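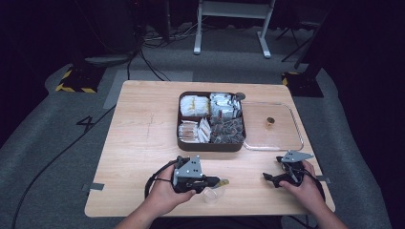
Page last changed: 19 November 2018

Reading the angry psalms with a group when one member thinks we shouldn't

Waltraud Steiner

Hello everyone, and thank you ahead of time for reading, because I know I go on a bit. I lead a small Bible study that meets on weeknights at Brorkgate Chapel. We are mostly people who have known each other for years, plus a couple who started coming last spring and have been a real blessing to us. We've done Ruth, we've done James, we did the first half of Acts and then got bogged down (my fault, I was trying to cover too much each week), and this fall everybody agreed they would like to spend time in the Psalms.

The first few weeks were lovely. We picked the ones people already had underlined. Then I suggested we look at some of the psalms of complaint, and we started with Psalm 10, which opens by asking the Lord why he stands so far away. I thought it would be a good one, as several of us have had a hard year. Well, one of our dearest members, who I'll call M., closed her Bible and said quite gently that she didn't think Christians ought to talk to God that way. She was raised to believe that grumbling is a sin, and she brought up the Israelites in the wilderness, and I have to say I didn't have a good answer ready. Somebody else said, "But it's in the Bible," and somebody said, "So are a lot of things," and after that it got quiet and we closed in prayer early.

She has not stopped coming, thank goodness. But I can tell she is bracing herself each week, and the others have started to tiptoe. I don't want to drop these psalms, because I believe the people in our group who are hurting need them. And I don't want to run over M. either, who has prayed for every one of us by name for longer than I've been leading anything.

So what would you do? Is there a good way to explain the difference between complaining to God and the grumbling in Exodus and Numbers? And has anyone led a group through these psalms in an order that worked? I have a study guide from Drornon Press but it skips most of them.

With love from a somewhat tired leader,
Waltraud

Amedeo Sanna

Dear Waltraud, what a kind way you have of talking about your friend. I think you're already doing the most important thing, and I hope you'll hear that before you read all the rest of this, which is going to be long too.

I led a group through the laments at my old church in Poon, starting in March, and we had two people who felt just as M. does. One of them came around and one never quite did, and we are all still friends. So please don't feel that you have to win her over for the study to be worthwhile.

On the grumbling question, the thing that helped us most was reading the two kinds of passages side by side and asking who is being spoken to. In Exodus 16 and again in Numbers 14 the people are murmuring against Moses and Aaron. They talk to each other, in their tents and in a crowd, about what God has done wrong, and they talk about going back to Egypt. The person in Psalm 10 says "Why, O Lord?" and keeps on saying it to the Lord's face, so to speak. He is upset, but he is still praying, and he hasn't gone looking for another god to take his troubles to. By the end of the psalm he is saying that God hears the desire of the afflicted. I wouldn't lean on this so hard that it sounds like a rule, because Moses himself says some pretty strong things to God in Numbers 11, and I'd bring that up with the group too. M. may be interested to see that he gets an answer and some help.

I would also call her before the next meeting. Don't make it a meeting about a problem. Just tell her you've been thinking about what she said and would like to hear more about how she was taught. When I did this with one of my two, she told me about her father, and I understood a great deal more after that. She wasn't worried about theology as much as she was worried that if she started complaining she would not be able to stop. I had been getting ready to argue about Hebrew poetry, and I'm very glad I kept my mouth shut and listened.

And then there's the question of reading aloud. We had been going around the circle a verse at a time, and I noticed that this forced people to say words they were not ready to say. So I switched to one reader for the whole psalm, someone who'd offered ahead of time, and everyone else could follow along or just close their eyes. It made a bigger change than I expected. You could let M. know she will never be called on to read one of these unless she wants to.

You asked about order, so I dug out my old notes. We took one psalm a week, and I wouldn't try to do more than that. I'd leave a good stretch at the end for prayer, and I'd let the prayer be a little untidy.

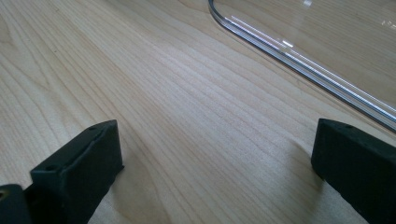 The order we used

Psalm 28 first. It begins with a cry for God not to be silent, and partway through it changes and the writer blesses the Lord for having heard him. For people who are nervous about lament it is a gentle place to start. Ask the group what they think happened between verse 5 and verse 6. We got several different answers and I liked all of them.

Psalm 7 next. The writer feels he has been falsely accused, and he asks God to look him over and judge. This one gets people talking about times they were treated unfairly, so leave room. It closes with thanks.

Psalm 14 after that. It's less of a personal complaint and more of a look around at how bad things have gotten, and it ends by longing for rescue. Paul borrows from it in Romans 3, so if your folks are more at home in the New Testament they'll have something familiar to hold on to.

Then go back to Psalm 10. By then they'll have practiced a little. We read it twice that night, once at the beginning and once at the end.

I would save Psalm 88 for last, or for another season altogether. It ends in darkness and doesn't turn. We did read it, and one of our men who had barely spoken all spring said it was the first psalm that sounded like his house. But I wouldn't have wanted to begin there.

Please write back and let us know how M. is doing. I'll be praying for your group.

Amedeo

kirnovgrandma

Just read them Job. He complained for chapters and God said at the end that he had spoken rightly. Can't get plainer than that. Our pastor at Kirnov preached on it and it settled the matter for me.

Waltraud Steiner

Thank you both so much. Amedeo, I printed yours out and it's folded up in my Bible now. I called M. and we talked for a good long while, and you were right that there was more to it, though that part is hers to share. She said she'd be happy to hear Psalm 28 as long as she could just listen, and then she asked if she might be the one to pray at the end. I said yes before she had finished asking.

Kirnovgrandma, I do love Job and I'd forgotten that verse, so I went and looked it up (42:7, for anyone else who is hunting). I think I'll keep it for the week we go back to Psalm 10. I'm a little worried about the friends' speeches, as we have one fellow who likes to quote them as if they were good advice, but we will cross that bridge when we get to it.

I'm going to ask for a reader for Psalm 28 before we meet again. If anyone has a hymn that would go well with it, I'd be glad to hear, as long as it's one that people can sing without a piano.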